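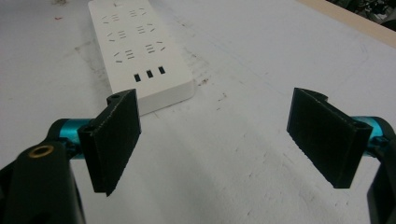 3. Shared Electricity Use in the Bidcombe Reading Rooms

3.1 Setting and approach

The Bidcombe reading rooms occupy the upper floors of a former bank and were opened to the public in 2005. They were planned for readers who would bring paper and pencils, and the wiring reflects that expectation. Wall outlets were placed for lamps and floor cleaning equipment, well away from most of the seats. In the years that followed, nearly every reader began to arrive with at least one device that needed charging, and the rooms adjusted in small, unrecorded ways. Tables moved toward the walls. Extension cords appeared and were later removed by order of the building manager. By the time the present study began in September, informal habits governed who sat where and for how long.

Our interest is in those habits. Earlier work on shared study spaces has tended to treat seating as a question of light, noise and distance from the door (Khumalo and Vermeulen; So). Power is usually mentioned as a convenience and then set aside. We argue that access to electricity in a room of this kind works as a common resource, with its own courtesies and its own disputes, and that readers manage it largely without help from staff.

Field notes were kept by two observers, Hye-jin Ko and Nicanor Figueroa, who sat in the rooms as ordinary readers. Notes were written up on the same day. Interviews were held with readers who agreed to speak at greater length, and with staff on both the morning and evening shifts. Names of readers have been changed.

3.2 Claiming and yielding

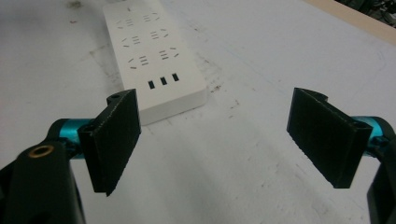
Readers drew a clear line between a seat and the power that came with it. A coat on a chair was widely accepted as a claim to the chair, even during an absence of an hour. A charger left plugged in with no device attached was not treated with the same respect. Several interviewees said they would unplug such a charger without asking, coil it, and place it next to its owner's books. The same readers said they would never move a coat. One described the difference in terms of waste: an empty chair harmed only the person who wanted that chair, while an idle plug was "taking something from the whole table."

Requests were brief and followed a fixed pattern. The person asking would hold up the plug, point to the outlet, and wait for a nod. Speech was rare before noon and more common in the evening, when the rooms were louder in general. Refusals were rarer still. We recorded only two, both on a Friday, and both were followed by an apology and an offer to share later in the afternoon. Staff at the desk were seldom asked to step in, and when they were, they usually suggested another table.

Long stays produced the most strain. Readers preparing for professional examinations often arrived at opening time and remained until closing. Others spoke of them with a mixture of sympathy and irritation. The regulars, for their part, saw themselves as keepers of the tables they used. They warned newcomers about loose connections, reported faults, and on occasion brought adapters for general use.

3.3 The form of the outlet

Disputes were also shaped by hardware. Large chargers cover more than their share of space, and a reader who arrives with one may block a neighbor without meaning to. Arrangement matters here as much as number. A strip with its sockets set in pairs down its length lets people on both sides of a table plug in without reaching across one another, although a wide charger in one socket can still crowd the socket beside it. Readers at Bidcombe were well aware of this and placed bulky plugs at the ends when they could. The slot pattern was a further concern for visitors from abroad, who tended to ask for strips that would take more than one type of plug.
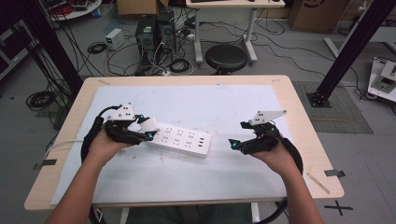
Figure 9. Power strip with rows of sockets.

Comparison with the Brodwood branch is instructive. Brodwood has fixed outlets at each of its eight tables, installed when the building was renovated, and our observers saw almost no negotiation there. They also saw very little conversation of any kind. Staff who had worked at both branches remarked on this without being asked.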